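이번 달 옛 노래 이야기: B면만 골라 듣는 밤

안녕하세요, 5월 소식지에서 또 인사드려요. 지난번에 라디오 시절 가수 이야기를 썼더니 답장을 꽤 많이 받았어요(다 읽었습니다, 정말로요!). 그중 제일 많았던 질문이 "그럼 B면은 뭘 들어야 해요?"였거든요. 그래서 이번에는 아예 B면 이야기만 해 보려고 해요.

저는 케아베츠웨 흘롱과네라는 가수를 좋아해요. 요하네스버그 클럽에서 노래하다가 60년대 초에 영국으로 건너가 작은 음반사 Irkell에서 싱글을 냈던 분이에요. 히트곡이라고 할 만한 건 한 곡뿐이고, 그것도 순위표 끄트머리에 잠깐 걸렸다가 내려왔어요. 그런데 그 싱글을 뒤집으면 나오는 발라드 〈Cluvedel〉이 말도 못 하게 좋습니다. 길이가 딱 147초예요. 전주도 거의 없이 목소리부터 들어오는데, 첫 소절에서 숨을 한 번 크게 들이쉬는 소리가 그대로 남아 있어요. 요즘 같으면 다 지웠겠죠. 저는 그 숨소리 때문에 이 판을 샀다고 해도 됩니다.

당시에는 B면을 녹음할 시간이 넉넉하지 않았다고 해요. 스튜디오를 빌린 시간 안에 A면을 먼저 끝내고, 남은 시간에 악단이 한두 번 맞춰 보고 바로 녹음하는 식이었다는데요. 그래서 박자가 살짝 흔들리는 판도 있고 브러시 드럼이 반 박자 늦게 들어오는 판도 있어요. 〈Cluvedel〉도 두 번째 후렴에서 피아노가 조금 서둘러요. 처음엔 거슬렸는데 지금은 그 부분을 기다리면서 듣습니다.

제가 가진 건 Hodwood에서 나온 재발매반이에요. 원반은 구경만 해 봤어요. 재발매반 목록에는 전부 합쳐 102곡이 실려 있는데, 솔직히 다 들을 필요는 없고요, 처음이시라면 초기 싱글 쪽부터 들어 보세요. 후기로 갈수록 현악이 두꺼워져서 목소리가 뒤로 밀리는 느낌이에요. 물론 그게 더 좋다는 분들도 계시지만요(Cheon 음악감상실 단골분들, 저 째려보지 마세요!).

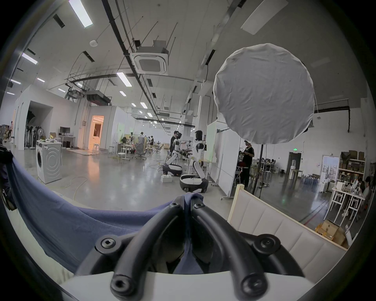 B면은 소리를 작게 해 놓고 들을 때가 제일 좋더라고요. 저는 밤 11시쯤 불을 하나만 켜 두고 듣는데, 스피커 볼륨을 말소리보다 조금 낮게 맞춰요. 맨벽만 있는 방에서는 고음이 좀 쨍하게 튀니까, 세로로 골이 진 크림색 패딩 패널처럼 푹신한 게 있는 방이라면 그쪽에서 한번 들어 보세요. 청회색 천처럼 주름이 넉넉히 잡히는 것도 한 장 걸어 두면 제 귀에는 한결 차분하게 들려요. 음향 하시는 분들이 보시면 웃으실지도 모르겠네요.

판을 닦을 때는 너무 힘주지 마시고 홈을 따라 둥글게 닦아 주세요. 저는 예전에 성질 급하게 문지르다가 아끼던 싱글 한 장에 흠집을 냈어요. 아직도 그 자리에서 톡톡 소리가 나요.

다음 달에는 영화 주제가를 부르다가 가수로 자리를 옮긴 배우들 이야기를 할까 해요. 좋아하는 B면이 있으시면 제목하고 가수 이름만이라도 답장으로 보내 주세요. 모아서 같이 들어 봐요!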